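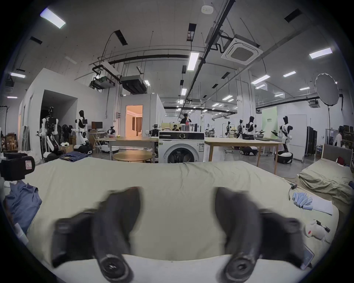

**To:** floor-automation list
**Date:** 17 Sep 2022
**Subject:** Re: Staffing on the bed-and-laundry cells after the Brondari changeover

On the staffing question from the Clekberg site:

> We are due to move to the same layout as you in the spring. Management has
> told us operator headcount stays flat. Our people want to know what they
> will do all day. Is it the same job with a robot next to it, or a different
> job? Also, did the grip tool cause wrist complaints? De Graaf's rep
> says no, but he sells them.

Different job, same headcount so far. Details below, from our floor only.

**1. What the work is now.** Before May, an operator here folded, sorted and made up beds by hand, and the count at the end of the shift was finished pieces. Now the operator does the same motions through a hand-held gripper, and the count is accepted recordings. Target is 130 per shift. We started at 300, which came from a spreadsheet and had no allowance for resetting the bed between runs. At 300 people skipped the reset and the reject rate made the number meaningless.

**2. Resetting.** This is the part that was left out of the job description. Garments go back to a crumpled state, small items go back on the sheet, the sheet gets pulled straight or left wrinkled according to the run card. It takes longer than the task itself on most cards. Put it in the rate from day one.

**3. Wrists.** Yes, we had complaints. Most came from running with the fingers pointing up for long stretches, with the elbow unsupported. We now rotate off the tool every 13 recordings and alternate high and low surfaces (bed, then table or washer). Complaints dropped but did not stop. The Sultex strap helps some people and annoys others. Leave it optional.

**4. Speed.** New operators move too fast. Fast finger motion smears in the recording, and the reviewer throws it out. Experienced folders are the worst for this, and they take the rejects personally. Have them sit with the reviewer for half a shift before their first real card. We did this late.

**5. Pay grades.** Unresolved. The folding grade had a piece bonus and the new grade does not. Our operators lost the bonus in May and got a flat supplement of 265 a month in its place. For the slower half of the crew that is an improvement. For the fastest it is a cut, and two of them have transferred to dispatch. If your management says "flat," ask whether they mean headcount or pay.

**6. Robots on the floor.** Mark the lanes for the wheeled bases before anything is delivered. We did it afterward and had to move tables twice. Operators should also be able to stop any unit near their cell without walking to a desk.

I can send the run card template and the rotation sheet. The rate calculation is still being argued over and I would like to hold it until the next revision.

Does anyone on the list have reset time booked as a separate code? We have it under "other," and it is now the largest line in the report.

--
Cell lead, bed and laundry
Brondari floor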